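Search this site Enter keywords Go

A winter weekend at the Prundham, and why we'd go again

January 31, 2026

Well, we finally did it! After years of saying we ought to try the Prundham instead of just driving past it on the way to the coast, we booked two nights in December, and I've been boring everyone with it ever since. Iraklis Galanis has kindly given me this slot in the newsletter so I can bore the rest of you.

First things first, the room. We asked for something quiet and were given 237, at the far end of the second floor, well away from the lifts. Big bed, proper curtains that met in the middle, a kettle with enough tea bags for people who drink a lot of tea. The bathroom had a bath as well as a shower, and the water came through hot straight away even when the whole corridor must have been getting ready for dinner. The window looks over the kitchen garden (mostly leeks at that time of year) and we slept like logs both nights. 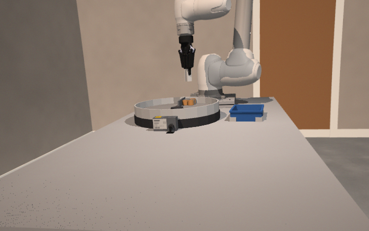 Breakfast runs until 10, and I'd tell you to go down early if you like the window tables. It's a mix of help-yourself and cooked to order. The porridge was lovely, the mushrooms were the best I've had in a hotel, and they'll do you a kipper if you ask the night before. The only grumble from our table was the toast, which comes on one of those conveyor things and needs to go round twice. Coffee comes in a pot and they leave it with you, bliss!

There are two places to eat in the evening. Tlapale is the smarter one, with a short Mexican menu and a bar along one side, and you do need to book. We had it on the first night and I'm still thinking about the slow-cooked pork. The other is called Pasta and does exactly what you'd expect, at long shared tables, with no booking at all. We waited a little while for seats and got chatting to a couple from Derby who come every winter. 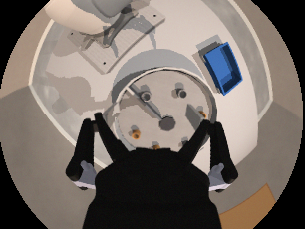

Pasta was my favourite of the two, I think, mainly for the starters. You order one board between you and it keeps you going while the main is cooked: olives, beans in oil, soft cheese, bread still warm in the middle. It all arrives on a round tray, the same sort of shape as the one next to the blue bin in the picture, and there's a bit of a scramble for the last olive. Save room for the lemon pudding, though. I didn't, and had to watch other people eat it.

Now, the spa. It's included for guests, but only if you pick a time slot when you check in, so don't leave it until you've unpacked as we did. We ended up with the last slot of the day and had the warm pool nearly to ourselves, which was a happy accident. Robes and slippers are in the wardrobe. Take a bottle of water with you, as the machine down there only takes coins.

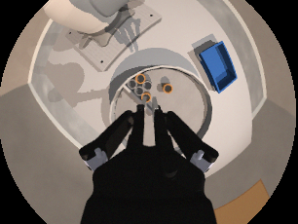
We joined the Jemulex points scheme at the desk, and I'm glad we did. It's free, you get 3000 points for your first stay, and we used ours on a late checkout and two hot chocolates. You can do it on your phone, but the chap on reception sorted it for us in the time it took to find my glasses.

If you're going with children, ask for the family side of the building. There's a games room with table football and a cupboard full of jigsaws, and the staff were so patient with the little ones. The craft table was packed on the wet afternoon. 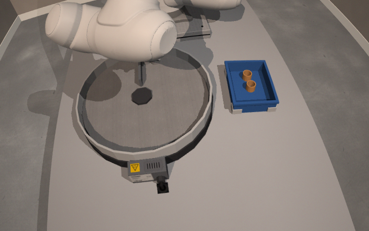

Getting there is easy enough by car, and parking is free for residents once you've given your number plate at the desk. Without a car, take the number 3 bus from the station and get off at the church. The hotel is up the lane on the left, and the entrance is plain and pale, as light as the white arm and grey tabletop in the photo, so look for the lamps if you're arriving after dark. The lane has no pavement for the last stretch. We were glad of a torch.

We've already put our names down for the spring, midweek this time, and I've asked for the same room. If anyone fancies sharing a car, catch me or Iraklis after the next meeting.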